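Opinion | Food & Senses
4 min read

Let's hear it for the crunch

By Siriporn Boonchu

I have spent most of my working life thinking about why people like the food they like, and I want to make a plea for the sense that gets left out. Smell has its champions. Taste has the tongue, the chefs and the wine writers. Hearing gets a paragraph at the back of the textbook, and I think that's a terrible waste, since so much of the fun of eating is noisy!

Try it with a stick of celery. Bite it with your ears uncovered, then put on a pair of thick headphones with something loud playing and bite it again. Same celery, same teeth. Most people I've asked to do this pull a face on the second bite and tell me it has gone old. I did it myself in a canteen years ago, on a dare, and I have been hooked on the subject ever since.

Part of the sound comes through the air and part of it comes straight through the jaw and the skull, and we stitch the two together with what the teeth are feeling. We do it so quickly that it all lands as one thing, and we call that thing "fresh" or "stale" as if it were written on the food. I find that marvellous. A crisp is a small percussion instrument and we've been playing it all our lives.

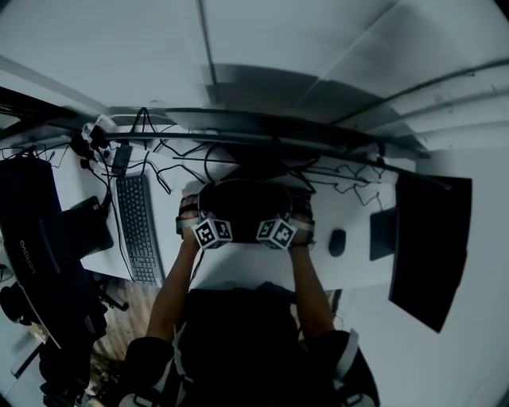 When Thabiso Mkhize and I ran our cracker sessions at Sovwood last July, 77 people came and between them they gave us 3,148 ratings. We changed nothing but the sound they heard of their own chewing. With the high notes turned up, the crackers were marked as crisper. With the high notes turned down, up came the complaints: soft, tired, left out of the tin. It's a modest study and I'd love to see somebody repeat it with 4,000 people and a proper budget, but I can't pretend I wasn't grinning as the scores came in.

My friend Prasert Phromma thinks I'm overdoing it. Flavour, he says, is in the nose and the mouth, and sound is the wrapping paper. Fair enough, up to a point. No amount of crackle will make a bad tomato taste of anything. But he also sends back soggy spring rolls, and when I asked him what was wrong with the last lot he said they had "no flavour". I rest my case there (he doesn't).

Where I get really excited is in thinking about older people. Plenty of them lose some of their sense of smell, and the usual answer is more salt or more sauce. Why not more texture? Toasted seeds on the soup, raw apple in the salad, a bit of proper crust for anyone whose teeth and swallowing are up to it. Lamai Nakpan, who cooks for a residents' home, has started doing this at lunch and tells me the plates come back emptier.

So I'd like hearing moved up the syllabus, please, and I'd like restaurants to turn the music down while they're at it. I had a beautiful plate of fried shallots at Thongdee in the spring and couldn't hear a single one of them.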